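Dispensing Optician, Iria Opticians — full time or four days

Iria is an independent practice with 3,546 patients on its books and some 176 frames on show at any one time. We need a qualified dispensing optician to join us from January.

You will help patients choose frames, take measurements, check finished glasses before collection and carry out small repairs. We use Clernatik for records and lens orders — training is given in your first week.

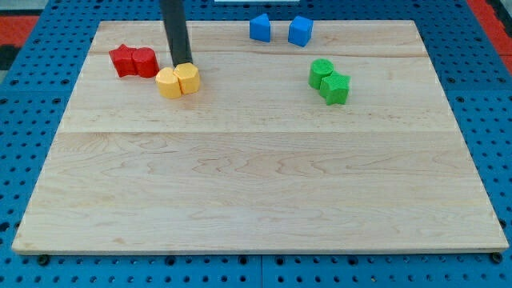

Do I have to work Saturdays?

One Saturday in two, with the Wednesday off in that week.

You must be registered, or due to register before you start. Experience with varifocals and children's fittings is useful. Pay depends on experience, and we cover your registration fee and one pair of glasses a year.

Send a CV and short covering letter to the practice manager. Interviews are held at the practice, after 5.30pm if you need it.

4 shares | 0 comments

© Iria Opticians | Contact us | Back to top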